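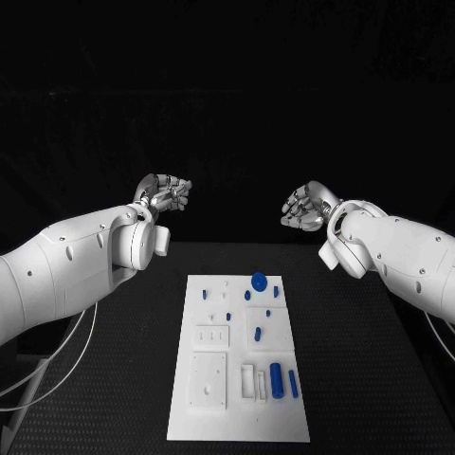
The Trodholm board on its table

The Trodholm board is a flat white board with white fixtures on top and a set of blue parts that go with them. It was drawn up at Prindthorpe and is kept in the back room at Lekside, where it has the same table, the same mat and the same black backdrop every time it comes out. This page collects notes on how the table is laid. The notes started as a sheet taped inside the cupboard door and have grown a little.

The table

Clear the tabletop before anything else. The dark surface has a fine, regular dot texture that hides small things well, and screws and pencil ends have been found on it long after they went missing. Wipe it with a damp cloth and let it dry. Don't use the spray from the kitchen, which leaves streaks.

The top sits 80 centimeters off the floor. It was lower for a while, and people complained about their backs when setting out the parts. Leave it where it is.

The backdrop

Plain black cloth, hung so that it reaches down to the far side of the table. It picks up lint, so go over it with a roller. Faint folds are fine and there is no need to iron them out. If the cloth has been folded in the cupboard over the summer, hang it the evening before and most of the creases will drop out by morning.

Earlier backdrops were gray, then dark blue. The blue one was a mistake, as the parts are blue too and anything held up against it was hard to make out. Black has stayed.

Laying the board

Carry the board in with both hands and put it down flat on the dark surface. Don't slide it. Once it is down, press lightly on each corner in turn. If it rocks there is something underneath, usually a stray part.

White on dark gray marks easily, or at least shows its marks easily. Fingerprints come off with a dry cloth. Pencil comes off with a soft eraser, and pen doesn't come off at all, so keep pens away from it.

The blue pegs

The pegs are small and are picked up by the sides, one at a time.

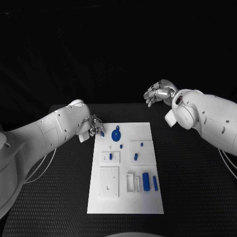 Bring each one in from above and lower it straight down. A peg that goes in at a slant will usually jam partway, and pushing harder makes it worse. Lift it out and start again. The corner positions are a good place to begin because there is nothing crowded next to them, and it is easier to judge whether the peg is upright.

The first batch of pegs was white like the board. They looked neat and were very hard to find when one rolled away. The blue ones came from Vuorinen and were ordered in a quantity of 300 — far more than needed, but that was the smallest order they would take. The spares are in the tin on the second shelf. Please don't start a new bag until the tin is empty.

The fixtures

These are the white pieces that stand on the board and take the blue parts. They stay with the board when it is put away. Check that none has worked loose before you start. A loose one feels fine until a part is pressed into it and the whole thing shifts. Tighten from underneath, by hand, and stop when it's snug.

Dust collects around the bottom of the fixtures. A dry paintbrush gets it out.

The board with its white fixtures and blue parts, on the dark tabletop:
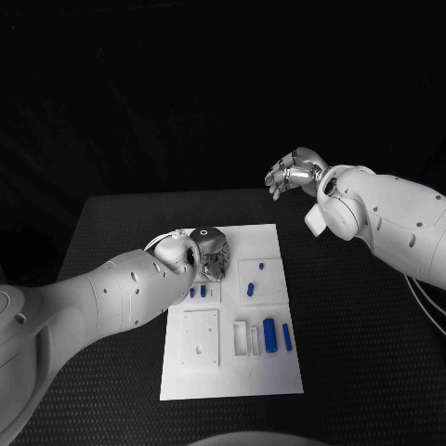 Putting it all away

Take the blue parts off first and put them in the tray, pegs separate from everything else. Look over the table from the side with the lamp on low, which shows up anything left lying on the dots. Then look on the floor.

The board goes into its sleeve face up and onto the bottom shelf, flat. It was stored upright for one winter and took on a slight bend that took 4 weeks under books to come out. The backdrop can stay up if the room is needed again within a day or two. Otherwise take it down and roll it around the cardboard tube — don't fold it if the tube is there.

A second board is being drawn up now, with the same outline and a different layout of fixtures. Pictures will be added here when it arrives, probably in April.

Contact: Lekside back room desk | © Prindthorpe | Back to top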